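Why Do Some Things Glow?
November
By Farhad Taheri

When I was a child in Tronidstead, my grandmother had an iron stove. On winter evenings I watched its door become dark red, then orange. I asked her, "Is there a lamp inside?" She laughed and said the iron was only very hot.

Everything is made of very small pieces called atoms, and they are always shaking. If a thing gets hotter, its atoms shake more. When iron is near 900 degrees Fahrenheit, it starts to glow a little, and you need a dark room to see it. Make it hotter and the color changes to orange, then yellow.

Old light bulbs work in the same way. A thin wire inside gets so hot that it shines. But they waste a lot of energy, and you should never touch one when it is on!

Fireflies have another way. In their body two chemicals meet with oxygen, and light comes out with almost no heat. My neighbor Loretta Lindqvist once counted 28 of them in her garden in Burnbridge.

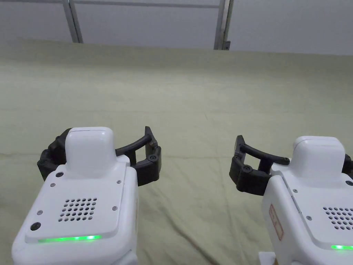 Then there is the LED, a name which means "light-emitting diode." It is a tiny chip, and many are smaller than a grain of rice. When electricity goes through it, the chip gives light of one color, and the color depends on what the chip is made of. A thin green strip near the bottom of a white plastic case is the kind of light people often make with LEDs. Look for small lights like this at home tonight, on the television or on a charger. Which colors can you find?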